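Prata Street Rental, Move-In Walkthrough, January
Checked by Araceli Toledo, unit 121

Smoke alarms: PASS. All 3 chirped right away when I pressed the buttons, and wow, they are loud! New batteries in the hall one.

Stair rail: PASS. Solid as can be. I leaned my whole weight on it.

Kitchen outlets: PASS, one comment. The GFCI by the sink trips and resets just like it should. The cover plate next to it has a hairline crack, so please swap it.

Water heater: PASS. Reads 121 at the tap, a bit warmer than I'd like with kids in the house. Orathai Phuthong is turning it down a notch.

Dryer vent: FIX. Packed with lint. Clean it before the first load, please!

Carbon monoxide alarm: FIX. Past its replace-by date.

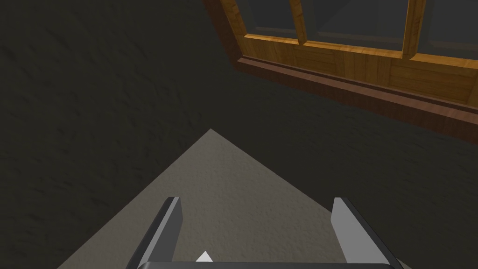

Bedroom windows: PASS. They open wide and stay up without a stick, great for a second way out. Latches catch on the first try.

Extinguisher: PASS. Gauge in the green, tag signed. Hang it nearer the kitchen door.

Recheck: the 2 FIX items and the cover plate, 9 a.m., Orathai has the key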